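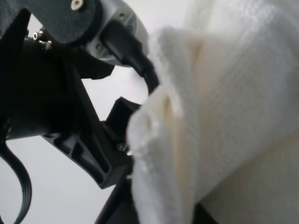
Towels: what changes in December

The old towels at the Biswood pool house are being replaced. Most of them had gone thin in the middle and the hems were coming apart, and we have had enough complaints about it from the morning swimmers. The new ones are white terry, bath size, 500 grams per square meter. We ordered 200 of them through Eskildsen, and they go on the shelves by the showers at the start of December.

Please take one towel per visit. Used towels go in the bins by the door – folded or not, it makes no difference to the laundry. Wet swimsuits should not go in with them. Last winter a red one went through the wash with a full load and we had pink towels until spring.

Troels Nørgaard runs the laundry room and has asked that fabric softener stay out of it from now on. It coats the loops and the cloth stops taking up water. New towels also shed a fair amount of lint, so they will be washed 2 times before anyone uses them, and the dryer filters will be emptied after every load.

The old towels will be cut up for cleaning rags, apart from a stack of the better ones set aside for members who want them for dogs or for the garage. Ask Valdemar Gunnlaugsson at the front desk, up to six per household. Hand towels and bath mats are not part of this order and stay as they are.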